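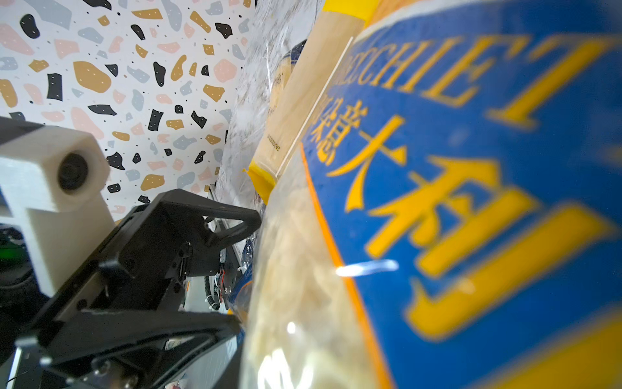 What is the Brovow Shelf Kit?
The Brovow Shelf Kit is a tabletop package of two robot arms, cameras and software that picks up packaged groceries and places them on a store or stockroom shelf.

Brovow Opens Orders for Two-Arm Shelf Stocking Kit

Kit handles bagged and long-format dry goods; first deliveries set for January

OLTETTI, 14 July 2024 - Brovow today opened orders for the Brovow Shelf Kit, a two-arm system for retailers, packaging firms and training centers that want to test automated shelf stocking before committing to a full installation. The kit ships with both arms, grippers, wrist cameras, a mounting rail and a one-year license for Cirillo, the company's task software.

The Shelf Kit is intended for packaged dry goods, a category that has been difficult to automate. Film bags shift under their own contents, reflect overhead light and seldom present the same outline twice. Long packages such as spaghetti must be turned upright before they can be shelved beside others of the same type.

Brovow selected pasta as the reference product line for the kit. The range covers short shapes in wide bags and long shapes in narrow ones, from several brands and with labels in more than one language. Customers receive a reference task set based on this range and may add their own products through Cirillo. 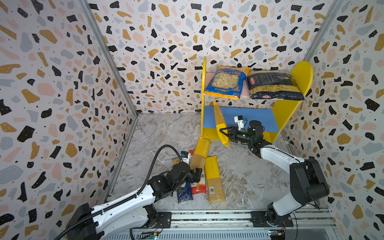

Reading time: 4 min

Both arms are bolted to a single aluminum rail at the front of the work area and share one floor space. Each carries a two-finger gripper with a camera module mounted close by, so that the software has a near view of the package as well as a view of the whole cell. Either arm may be assigned to a pick, and Cirillo plans the movement of the two together to keep them clear of each other.

The software treats every package as a separate item with its own grip points, preferred angle and shelf position. An operator teaches a new item by guiding an arm through the motion by hand. Brovow recommends 40 guided runs for a bag with a regular shape and 90 for a bag with loose contents. No programming is required, and all recorded runs remain the property of the customer.

Shelf layout is entered separately. The operator marks each level, names the products that belong there and sets the order in which they are to be placed. Layouts may be saved, copied between kits and changed without repeating the guided runs.

Brovow advises customers to train the kit against the walls, flooring and lighting that will be used in daily operation. Patterned surfaces are supported and are recommended during training, as a plain background can give results that do not carry over to a working store. The company's own reference cell uses terrazzo-patterned wall panels and a marble-patterned floor for this purpose.
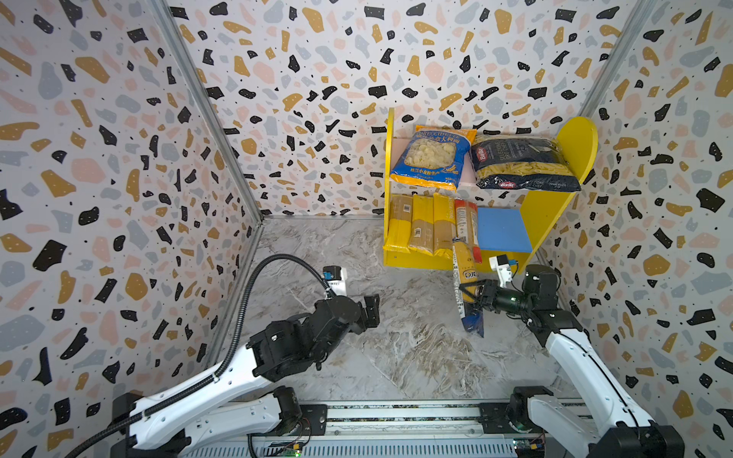
Contents of the Kit

The standard Shelf Kit includes:

Two robot arms with two-finger grippers
Camera modules for both arms
Mounting rail, control boards and cabling
Cirillo software, one-year license
Pasta reference task set and printed setup guide

Wall panels, flooring and the shelf unit are sold separately. Customers may use their own shelving, provided that it stands within reach of both arms and is fixed so that it cannot tip.

Setup, Training and Support

Setup requires a level table and a standard power outlet. Brovow offers a two-day training course at its Oltetti site for up to 4 operators per kit. The course covers assembly, camera alignment, guided runs and routine care of the gripper fingers, which are replaceable parts. Support is provided by telephone and e-mail for 52 weeks from the date of delivery - an extension may be purchased at any time during that period.

The kit is supplied for indoor use with sealed packages only. It is not approved for unwrapped food, for glass containers or for use in areas open to shoppers. An operator must be present whenever the arms are powered.

Availability

Orders are accepted from today through Brovow and through its distribution partner, Brukow. Deliveries begin in January and will be made in the order in which deposits are received. Schools and training centers may apply to Brukow for reduced pricing. Written quotations, including shipping and training, are available on request.

About Brovow

Brovow designs and builds small robot systems for stockrooms, packing rooms and classrooms. Its products include the Shelf Kit and the Cirillo task software. The company is based in Oltetti.

Media and sales inquiries: Brovow Press Office, Oltetti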